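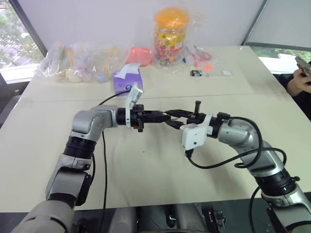 Slide 1 — The back of the table

Good morning everyone, thanks for coming up all those stairs. Let people find seats before starting. Say hello to Wing-yan if she made it.

My talk is on the strip along the wall. Every shared table has one. You push your things back to make room for what you're doing, and the row at the back stays there for months. I love that row! I've been looking at them for two years now and I still stop in doorways.

Read this one left to right with them. Crumpled clear bag of small things, pale yellow and purple and white. Pink-red container. Purple tissue box with a tissue up and ready. Then the tall jar with the orange lid, and past it the scissors with the pink handles, in a bag of their own.

Ask: which of these would you reach for first? Wait for answers. (At the Sandov session almost everyone said tissues.)

Slide 2 — Clear things

Clear plastic is the best friend a shared table has. You can see red, yellow, green and blue through the side of that jar from across the room, and you don't need a label to know it's the jar with the colorful bits in it.

But a bag is a different animal from a jar. A jar stands up. A bag slumps, and after a week the thing you want is in the bottom corner under everything else. Erzsébet Orbán sorted 26 bags at the Zultitz workshop last July and found duplicates in most of them — people had bought the same thing again when the first one was sitting right there.

Pass the two sample jars around now. Start one on each side so the back row gets a turn.

Slide 3 — Lids

Short slide, don't linger. OK, linger a little, I like lids.

Bright lid = easy to spot, easy to ask for. "Can you hand me the orange one" works in any room. Oltmanns tried all-white lids in their craft room and everybody hated it by the end of the month. Clem still brings it up.

Screw lids are slower than snap lids. For beads and tiny parts I'll take slow every time. Tell the bead story if we're ahead of schedule, skip if not.

Slide 4 — Scissors

Scissors wander more than anything else on a table. At Irkis they started the year with 18 pairs and were down to 2 by spring. Ho-yin Lam then put colored handles on the new ones, a color per table, and they began coming home. Somebody sees pink handles on the blue table and walks them back without being asked. Isn't that great?

On bagging scissors: people go back and forth. I'm for it when they travel in a drawer or a tote. On the table itself I'd want them handles up in a cup. Happy to be argued with, Pao-chu usually does.

Slide 5 — The tissue box rule

The tissue box goes in front. Everything else can shuffle, but you want tissues when your hands are already full or sticky, and you don't want to be reaching over a jar.

Same goes for anything you grab without looking. Front of the row, always the same spot.

Slide 6 — Try it (ten minutes)

Hand out trays. Each group gets a mixed pile and sets up a back row for a table they really use. Walk around. Don't correct anyone in the first five minutes!!

Things to listen for:
Who moves the tall items to the ends
Who puts small loose pieces straight into a container
Who asks "whose is this?"

Last one is my favorite, and it leads into the next slide.

Slide 7 — Small stray items

You always end up with a couple of little things off to one side that don't belong to any group. Give them a tray. One tray, no lid, emptied on Fridays. I used to fight this and try to file every last piece, and I spent more time filing than making.

Questions, then lunch. Next session is in room 806, remind them to bring the trays back first.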